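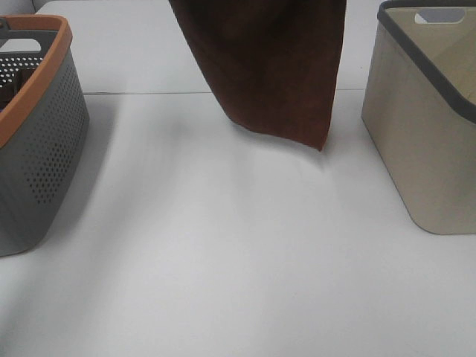 Week 6 notes: resource guarding, or why your dog growls over a sock

Hi all. These are my notes from the evening session, cleaned up a bit and with the parts I skipped put back in. If you missed class, read the whole thing before you try the homework, please. If you were there, you can skim the first half and go straight to the swap exercise.

We're talking about guarding this week. By guarding I mean anything a dog does to keep hold of something it thinks it might lose. Growling is the one everybody notices, but it's pretty late in the sequence. Way before the growl you usually get some of these:

Eating faster when someone walks by
Going stiff, with the head low over the bowl or the toy
Turning the body so the item is on the far side from you
A hard sideways look with a lot of white showing in the eye
Picking the thing up and leaving the room with it

That last one fools people because it looks like play. Sometimes it is play! A dog who trots off with a loose, bouncy body and keeps looking back at you wants to be chased. A dog who slinks off under the bed and goes quiet wants to be left alone, and if you crawl in after him you're going to have a much worse conversation.

A question that came up twice in class was whether guarding means the dog is trying to be the boss. I don't find that idea useful. Dogs guard from people they adore, and plenty of them will guard a tissue and then hand over a steak bone without a fuss. What matters is how much the dog values the item right then and what he expects to happen when you come close. We can work on that second part.

So how does a dog learn to expect trouble? Mostly from us, and mostly with good intentions. Someone reads that you should put your hand in a puppy's bowl so he "gets used to it." The puppy is eating, a hand comes in, the food moves. Do it enough and he learns that hands near bowls are a nuisance. Then one day he freezes, somebody scolds him for it, and now hands near bowls are a nuisance AND people get angry. I did exactly this with my first dog, and I was very proud of my technique at the time.

Please don't punish the growl. I know it's embarrassing when it happens in front of your mother-in-law. But the growl is information, and a dog who has been scolded out of growling may go straight from stiff to snapping. If you get a growl, stop moving, look away, back off a few steps, and write down what happened once everybody's calm. What was the item? How close were you? Who else was in the room? You'll want those notes when we get to the distance chart.

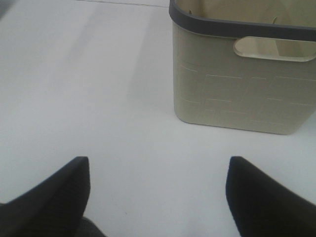
Bestum, November

The food bowl exercise

This one is for dogs who are comfortable, or only slightly tense, when you pass by at mealtime. If your dog has ever bitten over food, or if there are small kids at home, don't do this from a handout. Talk to me after class or get a referral from your vet for a behavior specialist. I mean it.

Start with the regular meal in the regular spot. Stand far enough away that your dog keeps eating at his normal speed with a soft body. For some dogs that's six feet, for some it's the next room, and both are fine. From there, take one step in, toss something much better than what's in the bowl (chicken is good, cheese is good, dry biscuit is not going to impress anyone), and step back out. That's one repetition. Do nine of them over the course of a meal at most, and fewer if he's a fast eater.

You're watching for the head to come up with a loose, hopeful look when you step in. Once you've seen that at three meals in a row, start half a step closer. If you see stiffening at the new distance, you moved too soon, so go back to the old one for a couple of days. Going back doesn't cost you anything – people always treat it like a failed test and it really isn't.

Do not reach for the bowl. You'll be tempted around day four, when it's all going beautifully.

The swap

For toys, socks, remote controls and whatever else he's got. Practice first with something boring that he's allowed to have. Offer a treat at nose level, wait for him to drop the boring thing, say "thanks" as he lets go, feed him, and then give the boring thing right back. The giving back is the part that everyone leaves out! He should find out that letting go usually means he gets a snack and keeps his stuff.

When he does have something dangerous, scatter a handful of food several feet away from it and wait until he's really busy with the food before you pick anything up. If you have to grab every time, your dog is telling you the house needs tidying. (Mine told me this for years.)

Keep a record

Use the chart from the folder or any notebook. Each line gets the meal or item, your starting distance, what you tossed, and what his body did. Short words are fine: "soft," "fast eating," "froze." Have a look at it after a week, before you change anything.

Homework for Thursday

Bowl exercise at one meal a day, the same person each time
Five swaps a day with boring items, spread out
One written example of an early sign you'd have missed before this class

Two-dog households: feed in separate rooms for now, with the door shut. Guarding between dogs is next week, and it needs its own setup.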